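为什么地毯上有条纹？

写给小朋友的地面知识
文：Róisín Duggan

你每天走路，可是你看过脚下面的地吗？厨房的地常常是瓷砖，卧室的地可能是木头。在办公室和图书馆里，我们经常看见地毯。今天我们讲地毯，特别是有细条纹的地毯。

地毯是用什么做的？

地毯是用很多很多的线做成的。这些线叫“纱线”。有的纱线来自羊毛，有的纱线是工厂里用塑料原料做的，比如尼龙。工人把纱线装在机器上，机器有一排针，针把纱线一下一下扎进一块底布里。线在布的上面留下小小的圈，这些圈站在一起，就成了地毯的表面。一块书桌那么大的地毯，大约有40排小圈在每一个手掌宽的地方，所以你用手摸的时候，觉得它又密又结实。

条纹是怎么来的？

如果所有的纱线是一个颜色，地毯就是一个颜色。如果工人把浅灰色的线放在第一根针，把白色的线放在第二根针，把深灰色的线放在第三根针，机器走过去以后，就出现三条不同颜色的细线。继续这样排下去，整块地毯都有了条纹。

有的设计师不喜欢太整齐的条纹。他们让深色的线有时候多，有时候少，看起来像小雨落在窗户上。

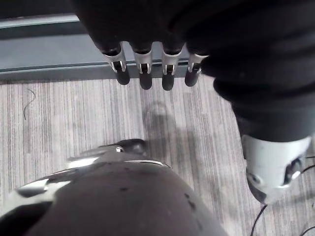

桌边下面的地毯：浅灰、米白和炭灰色的细竖条纹。

为什么要把几种颜色混在一起？

请你想一想：一块全白的地毯，上面掉了一点饼干，你马上就看见了。一块全黑的地毯，上面有一根白头发，你也马上看见。可是在灰色和白色混合的地毯上，小灰尘和小碎片不容易看出来。当然，看不出来的灰尘还是灰尘，地毯还是要用吸尘器打扫。

地毯还有什么用处？

地毯可以让房间安静。声音碰到硬的地面会弹回来，碰到软的地毯，一部分声音就留在小圈中间了。椅子移动的时候，也不会发出很尖的声音。

冬天，比如十二月，你光着脚站在瓷砖上觉得很冷，站在地毯上就舒服得多。其实在同一个房间里，它们的温度差不多，只是瓷砖把你脚上的热量带走得更快。

自己来试一试

你需要：一张白纸，一支浅灰色的铅笔，一支黑色的铅笔，一把尺子。

第一步，用尺子在纸上画浅灰色的竖线，线和线要靠得很近。
第二步，在一些空的地方画黑色的线，有的地方画一根，有的地方画两根。
第三步，把纸放在地上，站起来看。

离得近的时候，你看见一根一根的线。离得远的时候，线好像合在一起，变成了一种灰色。你也可以换成蓝色和绿色的铅笔，再画一张，和你的朋友比一比。

小词典

纱线：很多细的纤维拧在一起做成的线。
底布：地毯下面的那层布，纱线扎在它上面。
纤维：非常细、非常长的材料，像头发一样。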